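Red Marble, White Veins: Falling for a Difficult Stone
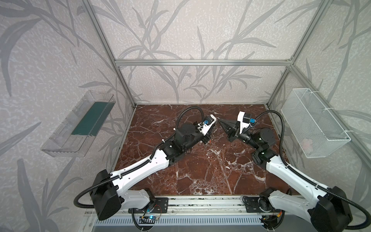

Dark reddish-brown marble with white veins running through it.

If you've been reading this newsletter for a while you already know I can't walk past a stone yard. Other people slow down for bakeries. I slow down for slabs leaning in racks, and if there's a red one in the row I'm done for the afternoon! So this month I'm giving in and writing the whole item on red and red-brown marble, the stuff you remember from old bank lobbies and hotel staircases, and which I'm delighted to say more of you keep asking me about.

First, what makes it red. Marble starts out as limestone that has been squeezed and heated deep underground until it recrystallizes. Pure limestone gives you white marble. The red and brown come mostly from iron oxides, the same family of minerals that colors rust and red clay. The white veins are usually calcite that filled cracks in the rock a very long time ago. I love this part. Every one of those bright lines is a break that healed, and if you follow one with your finger you can sometimes find the spot where a second crack cut across it and shoved it a little to the side.

A warning about the word "marble," though. Stone sellers use it loosely, and plenty of the famous reds are really limestones that happen to take a good polish. Some have shells and other fossils in them, which is a pretty good clue (true marble has generally had its fossils cooked out of it). For a tabletop or a hearth it hardly matters, as both are soft and both hate acid. But if you like knowing what you own, ask the yard what the stone is as well as what it's called. Trade names are made up by the people selling the slabs, and the same rock can go by two different names in two different towns.

I spent a happy morning in July at the Lerkolard yard, out past the rail bridge in Jornwood, where they had 14 red slabs standing in a row near the back fence. Going from one end to the other was like walking through a season. The first was almost pink, and the last was so dark I took it for brown granite until somebody ran a hose over it and the whole thing lit up. Please do this when you shop! Ask them to wet the slab. A honed or unfinished face looks dusty and flat when it's dry, and water gives you a fair idea of what the color will do with a polish.

Look at the slab lying flat if they'll let you, too. Upright in a rack, the veins seem to rise and fall like lightning. Laid down as a table they turn into rivers, and a slab that looked wild standing up can be surprisingly calm with a lamp and a few books on it. I've changed my mind on this more than once, in both directions.

Now the difficult part. Red marble scratches, it etches, and it holds a grudge. Lemon juice, vinegar, wine and tomato sauce will all leave a dull mark on a polished surface, and on a dark stone those marks show up pale. Sealing helps with stains but does nothing for etching, and I wish every sealer bottle said so in large type. If you cook a lot, I'd put your red marble somewhere other than beside the stove. A side table, a windowsill, a fireplace surround, the top of a dresser, the shelf in the hall where the keys go: all lovely places for it.

If you do want it in the kitchen, go honed. The matte finish hides etching much better, and you lose less color than you'd think.

For daily cleaning, warm water, a drop of plain dish soap and a soft cloth, then dry it well. Skip anything labeled for limescale. Grit is the other enemy, so wipe before you slide a heavy pot or a vase across. For an oily stain I make a paste of baking soda and water as thick as peanut butter, spread it over the spot, cover it with plastic wrap and leave it overnight. It may take a few rounds. Try it on a hidden corner first, and let the stone dry out fully before you decide whether it worked, as damp marble always looks darker than it is.

A few of you wrote in about old pieces, and this is where I get really excited. Secondhand washstands and café tables often have red tops, and they tend to get passed over when there's a chip on the corner or a ring from some long-ago glass. Buy them! A chip can be filled with tinted resin, and a good stone shop can rehone a small top. The Muvard salvage barn usually keeps loose tops behind the doors and mantels, and I came home from there with a 20-inch round that now holds my teapot and most of my mail. It has a repaired crack straight through the middle, and the old glue line runs beside a white vein for half its length before it wanders off.

Check the underside before you pay. You're looking for rusty metal pins, deep cracks and any crumbling along the edge. Then bring a friend and a blanket, carry it on its edge like a pane of glass, and never flat, however short the walk to the car.

Next month: slate, and why I've started collecting old roof tiles. If you have a red marble piece at home, send me a note about it and tell me where you found it.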